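Home Issues Authors Submit Search
November
By Henrike Seidel and Chidubem Ogbonna

4. What people told us about the neighbors' feet

I'm writing this section in the first person because I did the interviews, and Chidubem (who did all the statistics) says it would sound silly any other way. We had 187 households in Skalstead keeping a noise diary, and between them they sent in 1,274 entries. I read every one. Most were short, a few ran on for pages, and one was mainly about a cello.

Footsteps came up far more than music or voices, which we expected from the earlier work in Section 2. What I didn't expect was how much people cared about who was walking. If they knew the family upstairs and liked them, they wrote things like "kids are up" and left it there. If they had never met, the same sort of thumping at the same time of day got words like "stomping" and "on purpose" – quite a jump for a sound that, on our meters, was hardly different.

We also asked everyone what their own floor was like, and here the answers got vague fast. People know their carpets and could talk about them happily, but bare floor was just "the floor." We ended up sorting answers into three groups, bare, part covered and fully covered (Figure 3 goes with the first), and I went back by phone wherever I couldn't tell. 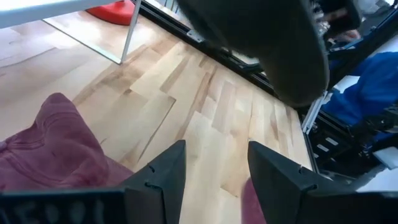
Figure 3. Floor, viewed through a gap at close range.

The part-covered group turned out to be the messy one. A runner in the hallway counts, but does a bath mat? We said no, and then had to go back and recode a whole batch from the Sabatier building, where folks had listed every mat they owned. Anyone repeating this should settle the mat question before the diaries go out! I lost most of a week to it.
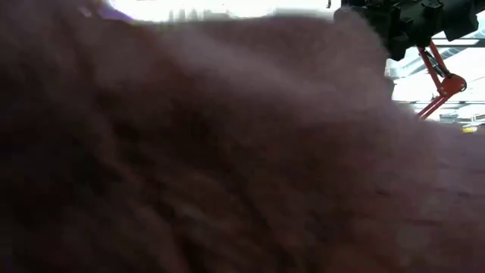

Annoyance scores dropped in homes where people had added something soft in the past year, even when the noise coming down from above stayed the same on the meter. My best guess is that a room which sounds less echoey simply feels calmer, so a thump overhead bothers you less. Looks may come into it too. Take a fuzzy, dark reddish-brown surface, nearly black in the folds and a dustier mauve where the light catches it: I'd call that a quiet-looking thing before hearing a single sound in the room, and I suspect our diary keepers would as well. We didn't test for color or texture, so please treat this as a hunch. The scores themselves are in Table 2, and the upstairs neighbors' side of the story is in Section 5.

Reader comments

Pascal Tanguy: Did you ask about shoes indoors? In my building that is the whole argument.

Henrike Seidel: We did, Pascal, see the appendix. Slippers with hard soles were the surprise there.

Henrique Calado: I'd have counted the bath mat.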